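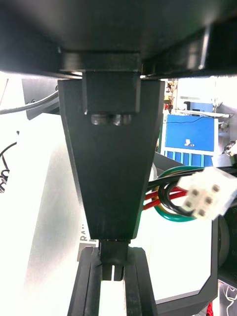
Wovari 손목 카메라·핑거 평가 세트
커넥터 및 와이어 하네스 작업용
공급: Rokthorpe

제품 소개 | 사양 | 비교 시험 | 설치 | 구성품 | 주문

개요

Wovari 평가 세트는 양팔 로봇의 평행 그리퍼에 장착하는 교체형 핑거, 손목 카메라 브래킷, 카메라 모듈, 동기 기록용 컨트롤러로 구성된다. 기판 위 커넥터의 삽입과 분리, 짧은 하네스의 파지와 정렬, 소형 부품의 위치 확인처럼 손끝 주변의 시야가 결과를 좌우하는 작업을 대상으로 한다. 정식 도입 전에 핑거 형상과 카메라 위치를 바꾸어 가며 비교하려는 사용자를 위한 구성이며, 양산 라인용 내구 사양은 별도 품목이다.

카메라 시야에는 그리퍼 핑거의 전체 길이와 끝단, 그리고 끝단 옆의 작업 공간이 함께 들어오도록 설계하였다. 핑거가 아래로 갈수록 좁아지는 형상인 것은 이 때문이다. 폭이 일정한 핑거를 같은 위치에 장착하면 끝단 바로 뒤쪽의 배선이 가려지는 구간이 늘어난다.

적용 대상

- 다핀 커넥터의 파지, 삽입, 분리
- 한쪽만 보드에 연결된 하네스의 자유단 파지
- 전해 콘덴서 등 높이가 있는 부품이 밀집한 기판 위의 접근
- 원격 조작 및 시연 데이터 기록
- 핑거 형상별 접근 각도 비교

인쇄 회로 기판을 직접 집어 올리는 용도에는 권장하지 않는다. 기판은 금속 트레이 또는 동등한 지그에 올린 상태로 사용한다.

사양

핑거 형식: 평행 개폐형, 테이퍼 핑거 및 평판 핑거
핑거 체결: 나사 체결식, 핑거 상부
핑거 표면: 무광 흑색
세트 질량(핑거 한 쌍, 브래킷, 카메라 모듈 포함): 191 g
카메라 렌즈면에서 핑거 끝단까지의 거리: 154 mm
카메라 케이블 길이(브래킷에서 중계 단자까지): 494 mm
카메라 커넥터: 직각형 또는 직선형 선택
기록 방식: 손목 카메라 2채널, 고정 카메라 1채널 동기
컨트롤러 인터페이스: 이더넷
공급 색상: 흑색

질량은 케이블을 제외한 값이다. 로봇 본체의 가반 하중을 계산할 때에는 케이블과 사용자가 추가한 끝단 패드의 질량을 별도로 더한다. 렌즈면에서 끝단까지의 거리는 표준 브래킷 기준이며, 경사 브래킷을 사용하면 값이 달라진다.
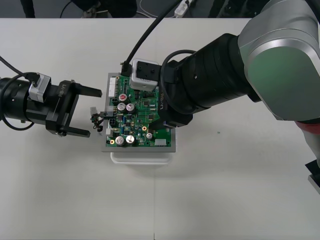
Ustia, 2025-09-29

비교 시험 요약

Rokthorpe 응용시험실에서 실시한 핑거 및 카메라 배치 비교의 결과를 공개한다. 시험대는 밝은색 상판의 작업 테이블이며, 부품이 실장된 녹색 기판을 회색 금속판에 올려 중앙 부근에 두고 양쪽에서 두 팔이 접근하도록 배치하였다. 그리퍼 본체에는 RB-Y1 표기가 있다. 본 페이지의 결과는 핑거와 카메라 구성에 대한 것이며 로봇 본체의 성능을 평가한 자료로 사용할 수 없다.

비교 대상은 다음과 같다.

구성 A: Wovari 테이퍼 핑거, 표준 브래킷
구성 B: Wovari 평판 핑거, 표준 브래킷
구성 C: Wovari 테이퍼 핑거, 경사 브래킷
구성 D: Mikkelsen 범용 핑거, 표준 브래킷

구성마다 하네스 자유단의 플러그를 파지하여 지정 위치로 옮기는 동작을 400회 반복하였다. 플러그의 초기 방향은 매회 손으로 바꾸었다. 조명과 보드 위치는 모든 구성에서 동일하게 유지하였고, 조작자는 교대로 배정하였다. 성공 판정은 플러그가 지정 위치에 놓이고 하네스가 보드 쪽 커넥터에서 빠지지 않은 경우로 한정하였다.

파지 안정성

구성 A와 구성 B의 차이는 플러그가 핑거와 나란히 놓인 조건에서는 작았다. 플러그가 옆으로 누운 조건에서는 접촉면이 넓은 구성 B가 안정적이었다. 반대로 높은 콘덴서 옆에 플러그가 붙어 있는 조건에서는 구성 B의 핑거가 먼저 부품에 닿아 접근을 다시 시작하는 사례가 많았다. 콘덴서가 나란히 배치된 기판에서 사용할 경우 구성 A를 우선 검토한다.

구성 D는 단독 파지력에서는 뒤지지 않았으나 끝단 폭이 넓어 인접한 전선을 함께 무는 경우가 있었다. 굵은 하네스나 단일 커넥터만 다루는 공정이라면 문제가 되지 않을 수 있다.

시야

표준 브래킷에서는 핑거 체결부에서 끝단까지가 한 화면에 들어온다. 조작자는 핑거의 기울기를 화면 안에서 바로 확인할 수 있다. 경사 브래킷을 사용한 구성 C는 끝단 앞쪽을 더 넓게 보여 주지만, 핑거 상부가 화면에서 벗어나 개폐량을 눈으로 판단하기 어렵다. 개폐량을 컨트롤러 값으로만 다루는 사용자에게는 구성 C도 적합하다.

밝은 상판은 손목 카메라의 노출에 영향을 준다. 흰 면이 화면의 넓은 부분을 차지하면 배경이 하얗게 뜨고, 흑색 핑거의 윤곽은 유지되지만 옆에 인쇄된 작은 문자의 판독성이 떨어진다. 문자 판독이 필요한 공정에서는 자동 노출을 끄고 기판 면을 기준으로 노출을 고정한다. 흰색 플러그를 밝은 상판 위에서 찾는 공정이라면 무광 회색 매트를 사용한다.

케이블 간섭

손목 회전 중 케이블이 카메라 모듈 앞을 지나가면 해당 구간의 기록은 사용할 수 없게 된다. 시험에서는 다음 두 가지 배선을 비교하였다.

1) 손목 둘레로 넓은 고리를 만들어 되돌리는 방식. 회전 여유가 크고 커넥터에 걸리는 힘이 작다. 작업면에 가까이 내려갈 때 고리의 아래쪽이 기판이나 하네스에 닿지 않는지 확인해야 한다.

2) 직각 플러그를 사용해 카메라 옆에서 곧바로 위로 올리는 방식. 작업면 쪽 공간이 깨끗하게 남는다. 팔을 크게 비트는 자세에서는 케이블이 당겨지므로 상부 고정점을 한 곳 더 둔다.

양팔에 같은 배선을 적용할 필요는 없다. 주로 잡고 있는 팔과 주로 움직이는 팔의 역할이 나뉘어 있다면 움직이는 팔에 첫 번째 방식을 적용한다. 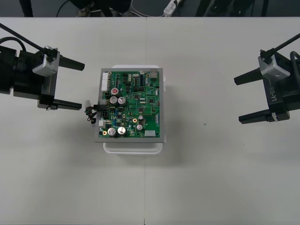

양쪽 그리퍼의 핑거가 보드를 향한 자세. 보드 왼쪽 하네스의 끝에 작은 흰색 플러그가 있다.

고정 카메라 배치

손목 카메라만으로는 반대편 팔의 접근을 확인하기 어렵다. 고정 카메라는 기판 전체와 양쪽 핑거 끝단이 동시에 보이는 높이에 설치한다. 한쪽 팔이 기판 위로 뻗는 자세에서는 본체와 손목이 기판의 일부를 가리게 되므로, 가려지는 쪽에 주요 커넥터가 오지 않도록 기판의 방향을 정한다. 방향을 바꿀 수 없는 경우에는 고정 카메라를 한 대 더 추가하며, 이때 컨트롤러의 확장 채널이 필요하다.

테이블 뒤쪽 바닥의 멀티탭과 전원선은 고정 카메라의 화각에 들어오기 쉽다. 조작에는 지장이 없으나 배경 변화에 민감한 인식 모델을 학습시키는 경우에는 화각을 좁히거나 기록 후에 잘라낸다.

컨트롤러

세트에 포함된 컨트롤러는 카메라 채널의 시각을 맞추고 그리퍼 개폐 명령을 같은 시간축에 기록한다. 로봇 본체의 관절값은 사용자의 제어 컴퓨터에서 받아 함께 저장할 수 있다. 비교 시험에서 Mikkelsen 컨트롤러를 같은 조건으로 연결했을 때 영상 품질의 차이는 확인되지 않았다. 차이는 채널이 끊겼을 때의 동작에 있다. Wovari 컨트롤러는 끊긴 구간을 빈 구간으로 표시하고 기록을 계속하며, Mikkelsen 컨트롤러는 기본 설정에서 기록을 중단한다. 긴 작업을 한 번에 기록하는 사용자는 이 항목을 먼저 확인한다.

설치 순서

1. 그리퍼의 전원을 차단하고 핑거를 완전히 연 상태로 둔다.
2. 기존 핑거를 분리하고 체결면의 이물을 제거한다.
3. Wovari 핑거를 장착하고 나사를 번갈아 조인다.
4. 브래킷과 카메라 모듈을 장착한 뒤 케이블을 가고정한다.
5. 손목을 양방향으로 끝까지 돌려 케이블의 여유를 확인한다.
6. 전원을 넣고 핑거를 닫아 끝단이 맞닿는 위치를 원점으로 등록한다.
7. 시험용 기판으로 접근 높이를 확인한 다음 실제 기판으로 교체한다.

핑거를 바꿀 때마다 6번을 다시 수행한다. 테이퍼 핑거와 평판 핑거는 길이가 달라 이전의 원점을 그대로 쓰면 끝단이 기판에 닿을 수 있다.

구성품

테이퍼 핑거 한 쌍
평판 핑거 한 쌍
표준 브래킷 2개
카메라 모듈 2개
카메라 케이블 2개
컨트롤러 1대
체결 나사 및 공구
설치 설명서(한국어, 영어)

별매품

경사 브래킷
끝단 패드(경질, 연질)
확장 채널 모듈
직각 플러그 변환 케이블
기판 고정용 금속 트레이

호환성

체결 치수가 맞는 평행 그리퍼에 장착할 수 있다. 도면은 주문 전에 요청하여 대조한다. 체결 구멍의 간격이 다른 그리퍼는 변환판을 제작해야 하며, 변환판의 두께만큼 렌즈면과 끝단의 관계는 유지되고 손목에서 끝단까지의 거리만 늘어난다. 기존 2월 공급분의 브래킷은 현재의 카메라 모듈과 나사 위치가 다르므로 섞어 사용할 수 없다.

주문 및 대여

평가 세트는 구매와 대여가 모두 가능하다. 대여 신청 시 사용할 그리퍼의 체결 도면, 대상 기판의 최대 부품 높이, 다루는 커넥터의 외형 치수를 함께 제출한다. 비교 시험의 구성별 원본 영상은 대여 고객에게 제공하며, 외부 배포 시에는 Rokthorpe의 서면 동의가 필요하다.

품번
WV-기본: 평가 세트 전체
WV-핑거: 핑거 두 종, 각 한 쌍
WV-카메라: 브래킷, 카메라 모듈, 케이블

사양은 개선을 위해 예고 없이 변경될 수 있다.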